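Bench notebook, Monday, 8:40 start

Carried on with the drying trials for the Ullotora blanket order. Same wool as before, same detergent, same 163 g swatch weight going in. The question is still whether the felting at the corners comes from the wash or from the drying, and I would like it settled before the next lot of yarn arrives from Romodar.

Swatches 1 to 4 went through the cold cycle and were laid flat on mesh. Swatches 5 to 7 went through the same cycle and then into the cabinet at low heat. All were cut square to the grain, 70 mm marks sewn in with cotton thread at the start, one pair along the warp and one pair along the weft. Ink marks bled last time and I lost two readings to it.

Measuring notes. Let the swatch lie for a full hour after it feels dry. Do not smooth it by hand - the weft moves very easily on this weave and a palm across the surface is enough to spoil the number. Steel rule, read from the inner edge of the thread on both sides. If the swatch has curled, lay the glass plate on it and read through the glass.
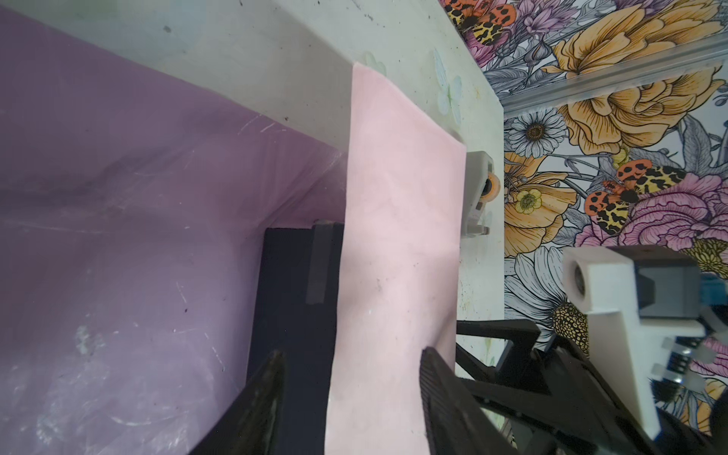 Flat-dried swatches came back with the weft marks slightly closer together and the warp marks where they were. Cabinet swatches pulled in on both. The difference is larger than my reading error but I do not trust swatch 6, which had a loose corner before it was washed. Leaving it in the table with a note against it.

Corners: felting present on all seven, flat-dried included. That points at the wash. The Gekomano drum has a raised seam near the door and the corners may be catching on it. Next run goes in mesh bags, 2 swatches to a bag, everything else unchanged.

Hand feel, for what it is worth: cabinet swatches are stiffer across the fold. Flat-dried ones are close to unwashed.

Open items:
- Cabinet thermostat reads differently from the probe. Check before the next heated run.
- Detergent is down to the last bottle. Reorder from Abou Zeid, same grade, not the concentrate.
- Unwashed control needs its own set of thread marks. It was left out of the first batch.
- Sewing thread: confirm that it does not shrink by itself. Wash a bare length with the bagged swatches and measure it.

Cabinet off at 4:15, door left open to air.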